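Handout 4: Hand-held gripper pair, shared workshop build

4.1 Scope

These notes cover assembly and first handling trials of the Sterby pair. The bench is the one in the Caltanent workshop. Read section 3 (wiring) first.

4.2 Finger blocks

Each block is fixed through the holes in its top face. Fit both screws loosely, close the jaw on a 52 mm spacer, then tighten. Do not use thread lock until the spacing has been checked twice – the blocks creep as the screws bite. Record the jaw opening in the Stusik log before and after every 200 cycles.

4.3 Handling trials

Start with the jaws open and clear of the board. Soft packaging is harder than rigid tubs, as the film folds before the contents take any load.
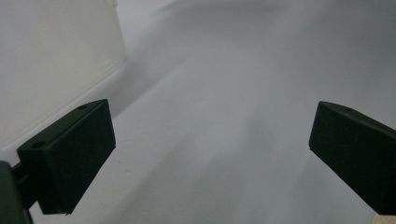
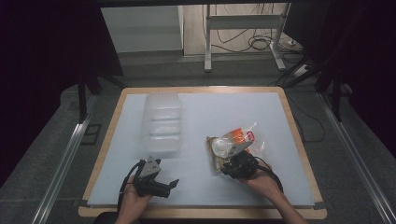

Gráinne Tully
Workshop Tutor, Build and Automation

Close slowly on bagged items and stop at first resistance. Repeat with the bag turned end for end. A full set is 300 closures per hand, which takes some 400 minutes with rests. Cables should leave the grip with enough slack for a full turn of the wrist.

4.4 To hand in

Jaw log, list of dropped items, and a sketch of your cable run. Spare screws are in the Egan drawer. Niamh Cronin has the torque driver until the end of June.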